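Chair-leg trial

The chair-leg trial is a bench test used at the Hosthorpe workshop in Somutville for comparing grippers on a pair of arms. It was drawn up by Gus Whitlock and uses a white chair with round tubular legs. One gripper works at the leg while the other is placed on the seat.

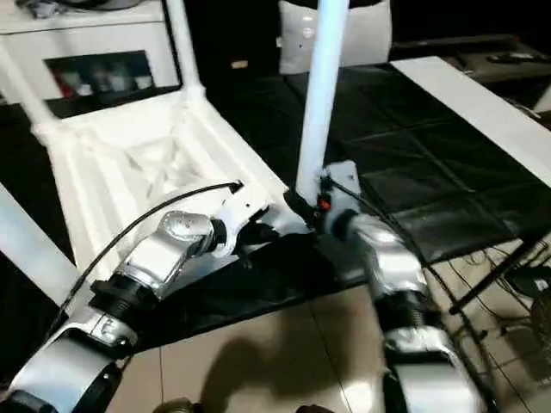 Left gripper on the seat edge, right gripper on a leg.

Two finger types are compared, a short bracket pattern from Sosuvley and a ridged pad known as the Chang finger. Each set is put through 400 grasps before it is scored for slip and marking of the surface. Wrist cameras are judged in the same runs, mainly on how much of the contact area stays in view once the fingers have closed on a white tube. 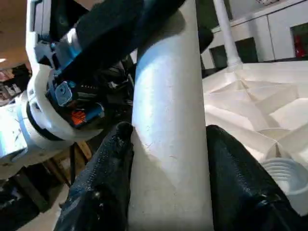

Placement of the arms

The chair is laid upside down so that both arms can get to the collars, where the legs join the seat. Working close to one corner is the hardest part of the trial, as the wrists have little room to turn and the cables have to be kept clear.

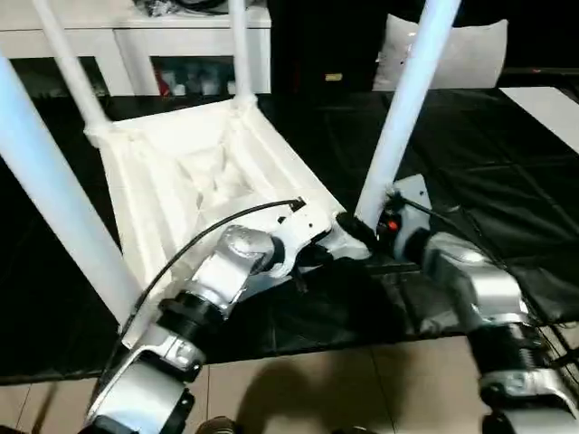
Lejla Hoxha has argued that the corner grasp tests the controller more than the fingers, and that the two should be scored apart. The August revision of the score sheet does this.

Loose parts are also used. A white pipe is held upright over a fixture and the controller is set to keep it in line,

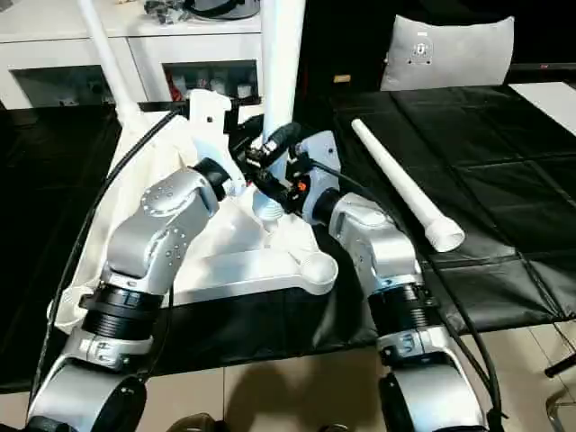

with the grip force held at the same level for both finger types. Runs in which the pipe turns in the fingers are logged separately and are left out of the slip score.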